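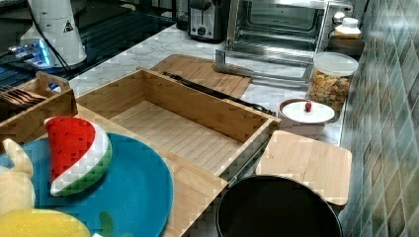
Home Organisation, Unit 22: The Worktop

Handout prepared by Miklós Magyar

In the last unit we spoke about cupboards. Now we come to the worktop, which is more difficult, as everything on it is used every day.

Please work in this order:

1. Put boards and trays together. A tray with raised sides can hold small things; a flat board must stay free for cutting.
2. Knives go back to their own place -- never on the edge of a tray.
3. Jars, tins and bottles stand in one row against the tiles, with the most used in front.
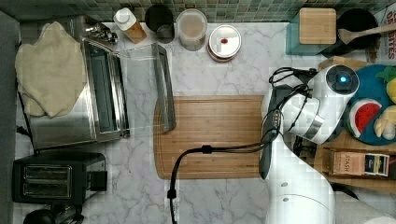 4. Close the door of the toaster oven before you wipe the marble. Towels should hang on a hook, not over an appliance.
5. Cables must not cross the cutting board.

Homework: draw your own worktop and mark which things you have used this week. Bring the drawing to the next class.

Related handouts
Unit 21: Cupboards and Shelves
Unit 23: Under the Sink
Caring for Bamboo Boards

This site uses cookies. Accept / Settings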